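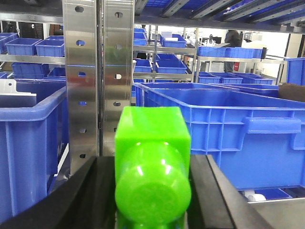
Figure 4.1 A green plastic object between the two gripper fingers, seen from the wrist camera.

Chapter 4
Picking from Shelved Bins

The first three chapters dealt with objects on a flat table. The camera looked straight down, the background was plain, and the arm could approach from any side. The student project that runs through the rest of this book gives up all three conditions. Work moves to a steel rack that holds open blue bins on more than one level, and the arm must reach in from the front.

By the end of this chapter you should be able to:
– state the approach direction and clearance for a bin on a given shelf level;
– choose a grasp point on a soft package from a single still image;
– decide whether an image is fit for labeling;
– write a log entry that another team can use without asking you about it.

4.1 Two Views of the Same Task

Each team works with a wrist camera and a fixed camera. The wrist camera travels with the gripper. In Figure 4.1 the fingers form a V around the object, and the rack post behind it is close enough that the punched holes in its channels are clear. The same view says little about the depth of the bins on either side. A held object also hides part of whatever is behind it, and the amount hidden grows as the object gets nearer to the lens.

The fixed camera has the opposite properties. It keeps the whole bin in view while the arm moves, but its distance to the target does not shrink as the gripper closes in. Small errors in its calibration therefore stay small errors in millimeters only if the mount stays where it was. Check the mount at the start of every session and write down the result, even when nothing has changed.

Metal shelving adds a third concern. Polished steel picks up color from the bins near it, so a filter that looks only for blue will mark parts of the posts and beams as bin wall. Section 4.5 gives a method based on edges that avoids most of the false matches.

4.2 Case: The Fatitz Rack Exercise

The Fatitz exercise was written for the second term of the Clirnell robotics course. Teams were given one rack, one arm, and a shared log kept in Khokhar format. The notes that follow are condensed from the log of one team. Measurements have been converted to the units used in this book. 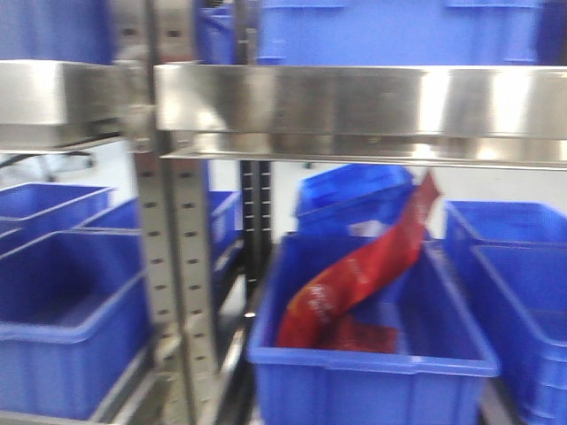
BOKBY, January

Fixed camera view of the lower level. The red package leans on the back rim of the center bin, with its upper end pointing toward the underside of the shelf. Edges are doubled across the whole image and the lettering on the package cannot be read. Marked as unfit for labeling. Bin positions may still be taken from it to the nearest bin width.

The log for the term lists 1368 attempted picks. Soft packages account for 611 of them. The team stored more than 2000 still images and sorted them by hand into two folders, sharp and blurred, before any labels were drawn.

Two points in the note deserve attention. First, the team kept the blurred image. A blurred image is poor material for finding a grasp point, but it still records which bins were present and how they were turned. Second, the note separates what was seen from what was decided. Many first logs mix the two, and a later reader cannot tell whether "package too high" is an observation or a reason for stopping.

A package that rises above the rim also changes the approach. The gripper has to enter between the package and the shelf, or come in lower and from the side. Compare the curved package in the next image, and note the tilted bin behind it and the roller track to the right of the center bin.

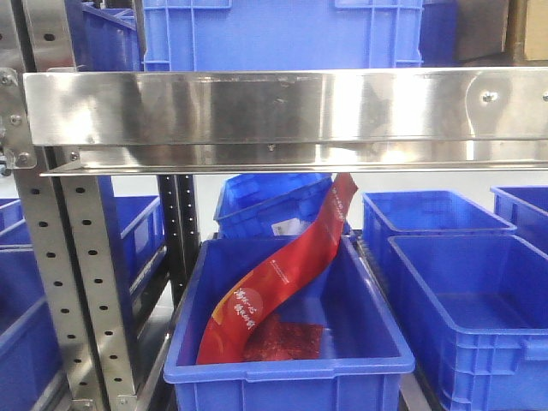

4.3 Clearance Under the Shelf Beam

Let h be the vertical distance from the bin rim to the lower lip of the beam above it. Let g be the height of the gripper in its entry position, with the fingers level. Entry from the front requires that h be greater than g plus a safety margin m. When a package rises above the rim by an amount p, the space left over the package is h – p, and this value replaces h in the test.

For a curved package, measure p at the highest point of the curve, which may be some distance from the best grasp point. Measure h at the lip and not at the face of the beam, as the lip is the lowest part.

If the test fails, the team has two choices: lower the entry path and approach from the side, or record the pick as blocked and go on to the next bin. A blocked pick is entered in the log with the values of h, p, and g, and it counts as an attempt.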